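Acta de la reunión del taller de juego de la asociación Tusel
2018-11-19

Nos juntamos 7 personas, con café y con bastantes ganas de hablar, así que pedimos disculpas por lo largo del acta. Se lee y se aprueba la de septiembre, con una sola corrección: la sala se llama Cluster, con mayúscula.

1. Frutas y cuenco
Repasamos el material de la mesa. El cuenco rojo en forma de flor gusta muchísimo y se queda. Se acuerda que la grapadora azul tenga su sitio en el armario de papelería.

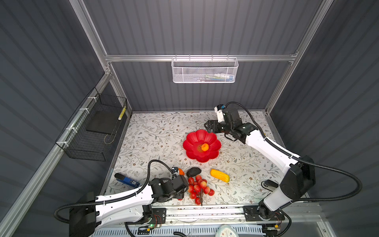 2. Compras
Quedan 2.338 en la cuenta. Se aprueba gastar hasta 80 en comida de juguete, que se pedirá a Radulović, y hubo un debate muy animado (y muy simpático) sobre si hacen falta más verduras. Se decide que sí, pero pocas. El racimo de frutas rojas sigue en la lista de piezas que se conservan. 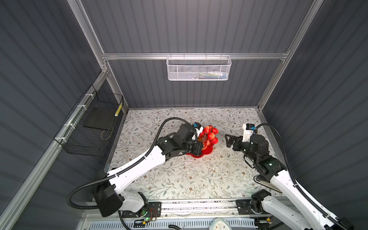
El racimo rojo, sobre el estampado de hojas.

3. Forro de la mesa

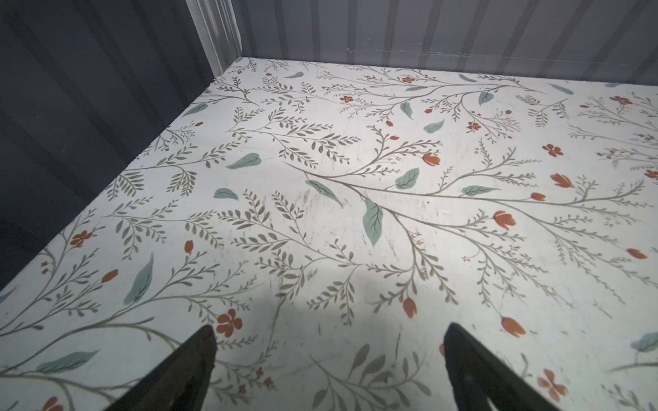
Wukulell nos ha mandado cuatro muestras de forro y las estuvimos tocando un buen rato, cada cual con su favorita. El actual, con sus hojitas y sus flores naranjas, nos da pena quitarlo, pero ya tiene roces y unas manchas oscuras hacia el centro. Se probará primero a limpiarlo con un paño suave y se volverá a hablar en la próxima reunión.

4. Ruegos y preguntas
Se pide traer más tazas.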